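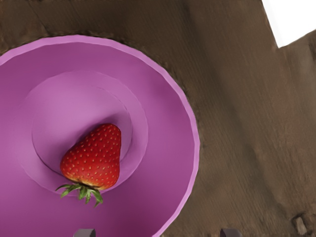 I finally gave in and started a sourdough starter in February, mostly because the bakery in Clundale put its loaves up again and I'm stubborn. Two flops later (flat as a doormat, both of them!) I've landed on a loaf I'm happy to share with you all.

My mistake was the water. I'd been tipping in 10 ounces at once and ending up with soup, so now I hold back a good splash and work it in by hand after the dough has rested. It bakes at 450 with the lid on, then I drop it to 225 if the crust is getting ahead of me and let it coast.

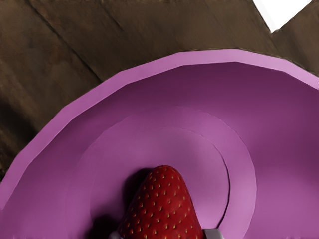
A wide pink bowl, seen from above.

Flour matters less than I feared. I've used the fancy Ingvarsson rye and the plain store bag, and we ate both loaves before dinner. If your starter smells like nail polish, feed it and go to bed – mine came back after over a week of neglect. Next month I'm trying bagels, so send me your tips, please!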